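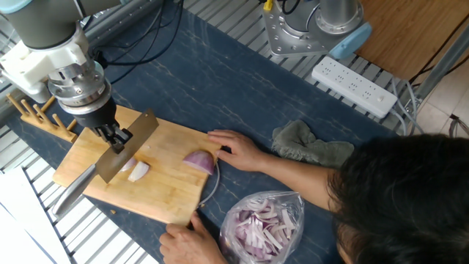
Jasmina Karagiannis thinks onion soup needs two hours and not a minute less. I give mine 90 minutes.

Blog > Soups > Onion

I use 800 grams of red onions and a big spoon of butter. 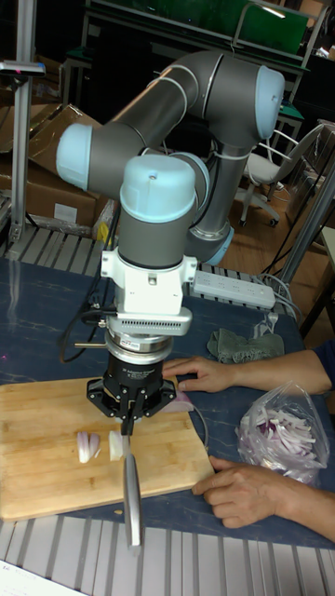
Does the pot need a lid? Only for the first 19 minutes, then leave it off.

Salt goes in early, and I stir more toward the end. 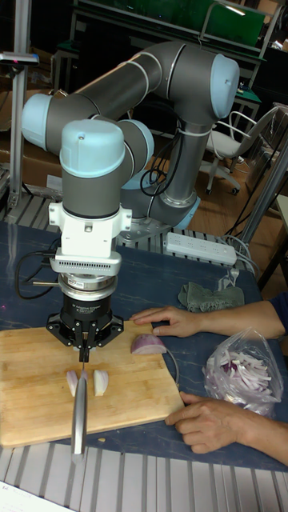
The stock goes in once the onions are dark and sticky. I add a bay leaf and

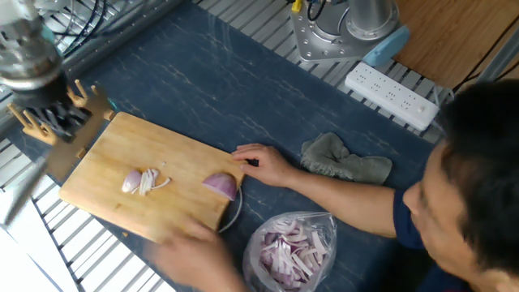
a splash of vinegar, then let it simmer.

Comments
Urov: Made it with leeks. Fine.
Sisodia: How much stock?

Recent posts
Split pea soup
October squash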